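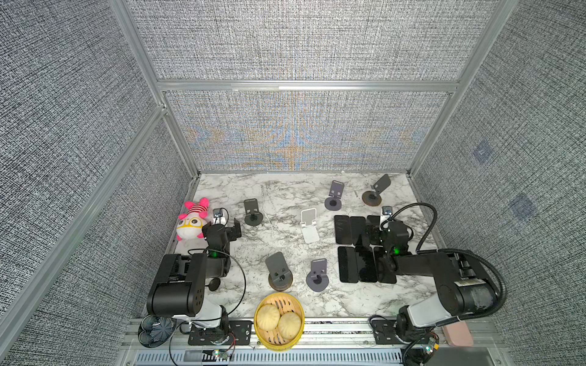

Chapter 6
Long Jobs, Small Steps

I used to think a robot that could pick up a phone could put six phones on six stands. It's the same move six times over, isn't it? I believed this right up to the spring I spent at Stokthorpe with Rūta Grīnberga, watching two arms do the first phone beautifully, the second phone quite well, and then go back and reach for the first one again.

This chapter is about what goes wrong when you string easy things together, and about one method for dealing with it. We called it step-tagging in the lab and the name stuck, so I'll use it here too.

Start with the sum, because it's short. Say your arm manages a single placement nineteen times out of twenty. Most of us would be pleased with that. Now ask for six in a row with no help. You multiply 0.95 by itself until you've used it six times, and you get a bit under 0.74. So more than one run in four ends badly, and that's assuming every placement is as easy as the first. It isn't! The stands get in each other's way, the free patches of table shrink, and a phone put down slightly crooked early on can be a nuisance for everything after it.

There is a second trouble, and it took me longer to see. The controller we were using (you met it in Chapter 4) looks at what the cameras show now and chooses the next movement. It keeps no diary. If the table looks much the same after the third phone as it did after the second, the controller has very little to tell it which stage it has reached. Neusa Falcão, who had the desk opposite mine, called this the kettle problem — you walk into the kitchen, see the kettle, and can't say whether you've already boiled it.

Step-tagging is a plain answer to that. A person goes through the recorded demonstrations and marks where each step ends. We then train the controller on the movements and the marks together, so that along with "move here" it must also say "I am on step four". That guess is fed back in at the next moment as one more input. You can think of it as a finger kept on the line while reading.

For the study in this chapter we gathered 300 demonstrations, which came to 2,418 marked steps once the fumbles and second tries were counted as steps of their own. Vasanthi Mridha marked the lot, and I checked a share of them against her and argued about where "reach" stops and "grasp" begins. (We never fully settled it. Exercise 6.3 lets you have the same argument with a friend.)

Then we ran 30 trials with tags and 30 without, moving the stands between runs and leaving other things on the table, as you'd find in any real room. With tags, the arms got through the opening placement in 29 of them. Without tags they did just as well on that first phone, and I was rather deflated. The gap opened later, from the third phone on, and Section 6.2 goes through it placement by placement.

Before you turn over, get a pencil and write out the steps for laying a table for two. Keep the list. We'll be pulling it apart in Section 6.1.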